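How to Switch Car Insurance Companies Without Losing a Day of Cover

Most people change insurers the way they change smoke alarm batteries: late, annoyed and on a ladder of some kind. It doesn't have to go that way. Switching is a short job if you do it in the right order, and the right order is mostly a matter of leaving your old policy alone until the new one is real.

Find out what you already have

Dig out your declarations page. It's the dull one near the front of your policy packet, and it lists your limits, your deductibles and the date the policy ends. If you threw the packet away, log in to your insurer's site and download it again, after resetting the password you were sure you remembered.

Write down the liability limits, the collision and comprehensive deductibles, and any extras such as towing or rental car coverage. You need these so that the quotes you collect are for the same thing. A cheap quote with a $2,000 deductible is a cheap quote right up until you meet a mailbox.

Get at least 3 quotes

Get them all in the same week, with the same numbers in every form. I did mine on a Thursday evening. Jadel wanted $2,188 for the year, which was what I was already paying, give or take a pizza. Rantala came in lower but had quietly dropped my rental coverage. Nernwood was lower still, with everything left in, and that's where I went.

Be truthful about your mileage and who drives the car. Insurers check, and they have more patience for it than you do.

Ask about the cancellation fee

You can usually leave a policy before it runs out, and many companies refund the part you haven't used. Some keep a fee. Mine was $40, and the refund more than covered it. If your renewal is only a couple of weeks off, it may be simpler to wait and start the new policy on the day the old one ends.

Buy the new policy first

Pick a start date, pay, and get the confirmation in writing. Read it. Check the vehicle identification number one character at a time, along with the spelling of your name and the address where the car is kept. Mine had me living in Gremevness, a place I left years ago and have no plans to insure a car in.

Then cancel the old one

Don't just stop paying. The company may cancel you for nonpayment, and that can follow you into future quotes. Call or write, give the exact date you want coverage to end, and ask for a letter confirming it. You will be offered a better price at this point – it's up to you how you feel about that.

Tidy up afterward

Put the new ID card in the glove box and take the old one out. If you have a car loan or lease, send the lender your new proof of insurance, or they may buy a policy on your behalf and bill you for it. Turn off any automatic payment to the old company, and check your bank statement the following month to see that it stayed off.

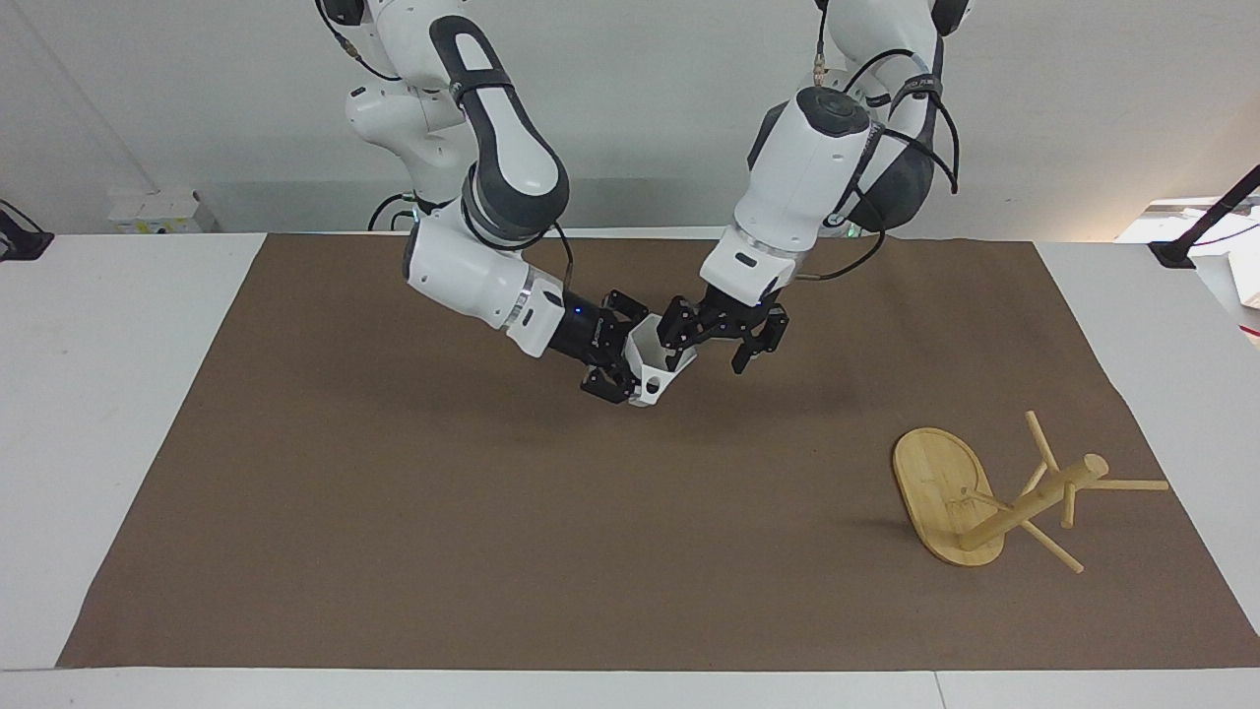

If the refund hasn't turned up by then, call and ask for the date it was sent and whether it went to your card or out as a check. Keep the cancellation letter next to the phone while you're on hold. You'll want something to read.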